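Still Not Ready to Clear the Table
Robots
By Ainhoa Cantero

At Kinwood, a small company that writes software for robot arms, most chores get done on a computer long before anyone tries them in a kitchen. Soledad Ostrowski runs the testing. When I visited in March, she had a list of 30 household jobs on her wall. The arm could be trusted with 12 of them.

Picking things up is still the hard part. A mug with a handle is fairly easy. Flat things are not, and a house is full of them: mail, tablets, place mats, picture frames.
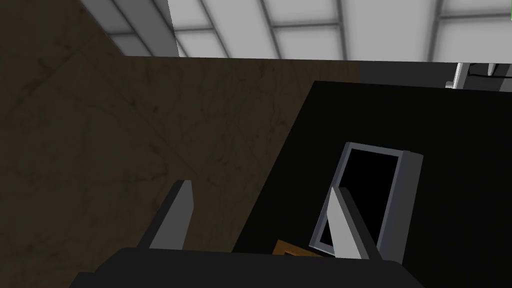 Ostrowski's team runs each job 150 times in simulation before it goes to a real arm. That saves broken dishes, but it can also hide problems. Simulated tables don't get sticky, and nobody's toddler walks through.

"People ask me if it can clean up the living room," she said. "I ask them which part."

Shop floors are further along. Trinity Pennington manages packing at Pettigrew, which sells kitchen goods by mail, and she has one arm moving boxes from a belt to a cart. The boxes are all one size. When the company added a second size, it took her crew 20 days to get the arm working well again.

She doesn't have one at home and isn't planning to buy one. Her dishwasher, she said, still needs a person to load it.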